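How Do Worms Help a Farmer?
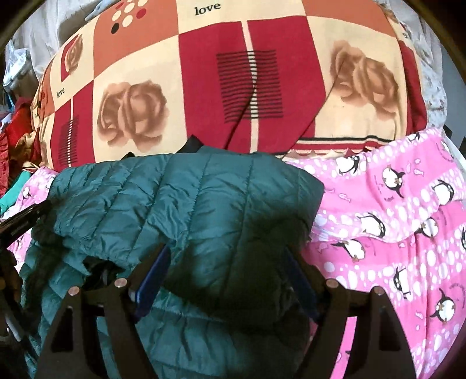 Have you ever seen a worm after the rain? Maybe you stepped over it and walked on. But for a farmer, this small animal is a very good worker.

Worms eat old leaves, dead roots and kitchen scraps like apple peels. The food goes through the body of the worm and comes out at the other end. Yes, it is worm poop! Farmers call it castings. It looks like dark soil, and plants love it.

Worms also dig. When they move, they leave small tunnels in the ground. Air and water go down through these tunnels, and the roots can drink.

Dušan Petek grows peppers and beans on the Cukon farm. He keeps his worms in 4 long boxes behind the barn. "In February it is cold, so I cover the boxes with straw," he says. "The worms go to the middle, where it is warmer, and they wait for spring."

Every week he feeds them carrot tops and old cabbage. He gives no meat and no cheese – these smell bad and bring rats. Last year he took 38 buckets of castings out of the boxes and put them on his fields.

Does a worm have eyes? No. But its skin can feel light, and it does not like it. This is why worms hide under the ground in the day.

A worm has no lungs too. It breathes through its skin, and the skin must stay wet. If you find a worm on a dry path, you can carry it gently to the grass.

Words to know
Castings – the poop of worms
Scraps – small pieces of food that we do not eat

Written by Desta Woldegiorgis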